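Thread on cotton dish towels, shrinkage, and why the label size is usually wrong. Long, mostly numbers. Mute if not interested.

Context: I buy linens for a small rental kitchen operation. Our last order was from three suppliers, Tidau, Brumow and Arkia. All plain cream or white, all listed at the same finished size. 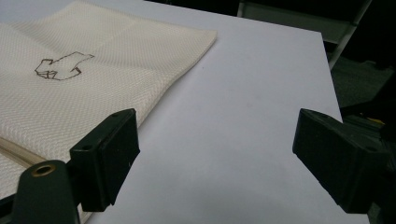
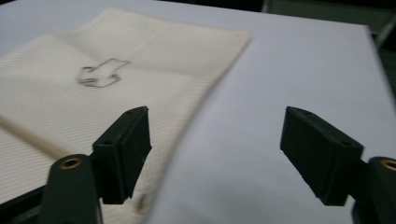
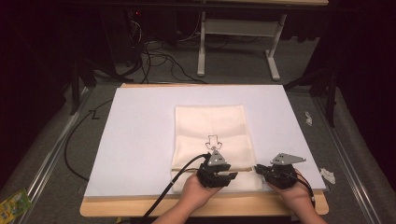

Cream cloth on a white surface.

2/ Finished size on a product page nearly always means size off the sewing line. The cloth has been under tension on the loom and again on the finishing frame. It has not been washed. It will never be that size again.

3/ Most of the loss is in length. Warp threads are held tight during weaving and relax the first time they get hot water and agitation. Width changes less, and on some weaves hardly at all.

4/ Plain weave is the most predictable. Textured weaves (waffle, honeycomb, heavy rib) pull in more, and they pull in unevenly. A waffle towel can lose enough in one wash that it no longer covers a sheet pan.

5/ How I measure. Lay the towel flat, smooth it by hand without stretching, and leave it for an hour. Measure length at both sides and the middle. Same for width. Average each. Write it on a tag and pin the tag to the hem, not to the body.

6/ Brumow towels: 70 cm long out of the packet. After one hot wash and a full tumble dry, 66. After five washes, 65. After that, no change I could measure. Most of what you are going to lose, you lose on day one.

7/ Tidau was slightly better, Arkia slightly worse. The differences are small enough that I would not pick a supplier on them. Hems are another matter – a hem sewn with polyester thread does not shrink with the cotton, and you get a rippled edge that will not iron out.

8/ Line drying helps, but less than people claim. The hot water does a good share of the work. If you wash warm and line dry you delay the shrinkage. The first person to run a hot cycle collects the rest of it.

9/ Absorbency goes the other way. New cotton has finish left on it and water beads on the surface. Give it two or three washes with no fabric softener. Softener coats the fibers and you are back where you started.

10/ If you order in bulk, wash a sample before you approve the lot. We ordered 2,000 pieces once on the strength of an unwashed sample. They did not fit the drawer dividers. 133 of them are still in a box in the back, folded in thirds.

11/ Questions worth sending a supplier: Is the cloth preshrunk? What is the residual shrinkage, by direction? What wash temperature was used in the test? If the reply is "minimal," ask again.

12/ Someone asked about the Obi blend. It is 93 percent cotton, the rest linen. I have one sample and it has been through two washes. Too early to say anything about length. It does dry faster on the rail.

13/ Spreadsheet with the wash log is going up once I fix the column headings. Inches and centimeters are currently mixed in the Arkia rows – my error, do not copy those figures.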